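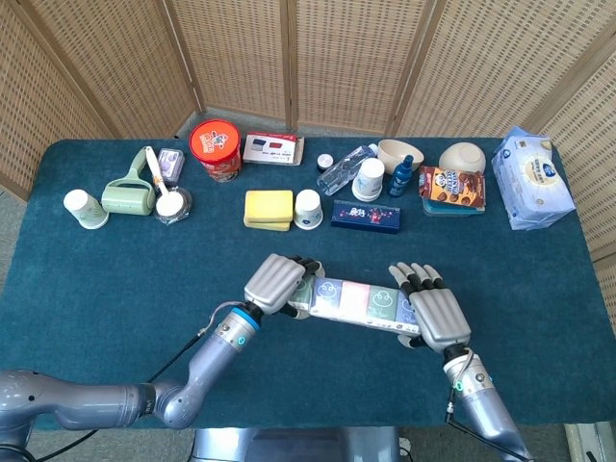 A multipack of pocket tissues over a table with a dark teal cloth, with a woven folding screen behind.

Wornent to Drop Outer Cartons on Pocket Tissue Multipacks

ENDACH, 2/19/25 - Paper goods maker Wornent said it will stop shipping its pocket tissue multipacks in printed cardboard cartons and will send them to stores in returnable crates instead. The change covers all pocket tissue products made at the company's Endach plant. Facial tissue boxes and paper napkins are not affected.

Under the current system, multipacks leave the plant in single-use cartons, which store staff cut open and flatten. Starting with spring orders, the packs will be loaded straight into folding crates supplied by Hashemi, a regional freight company that already handles most of Wornent's deliveries. Drivers will pick up empty crates when they bring the next order.

The two companies tested the crates with 61 stores in a trial that ended in December. Wornent said about 2,061 crates were in use by the end of the trial. Damage claims stayed at the same level as with cartons. Some stores reported that crates took up too much room between deliveries, and Hashemi has since moved those locations to a shorter pickup schedule.

Stores that receive goods through a third-party warehouse will stay on cartons for now. Wornent is in talks with warehouse operators about returns and expects to give those customers an update later in the year.

The multipacks themselves will keep their present size and sheet count. List prices will not change as a result of the switch. Item numbers for single packs remain the same, but case quantities will be different, and buyers should check the revised order sheet before placing spring orders. The minimum order under the crate system is 11 crates per delivery. Mixed crates are not available.

Each crate carries a deposit, shown as a separate line on the invoice and credited when the crate is scanned back in. Stores have 15 days after the next scheduled delivery to report a missing or broken crate. Crates should be folded and stacked indoors, and may not be used for other goods.

Wornent will also end production of its Skerero travel line, a smaller pocket pack sold mainly at transit shops. Remaining Skerero stock will ship in the old cartons until it runs out. Open orders will be filled in the order they were received.

The carton packing line at Endach will be taken out of service after the last carton orders are complete. Employees on that line will be moved to crate loading and to the napkin department. No layoffs are planned.

Order sheets and crate return instructions are available from the Wornent customer desk. Retailers who took part in the trial do not need to open a new crate account.

About Wornent
Wornent makes facial tissues, pocket tissues and paper napkins for grocery stores, pharmacies and travel retailers. Its plant and main office are in Endach.

Contact: Wornent Press Office, Endach | Copyright Wornent. All rights reserved. | Back to top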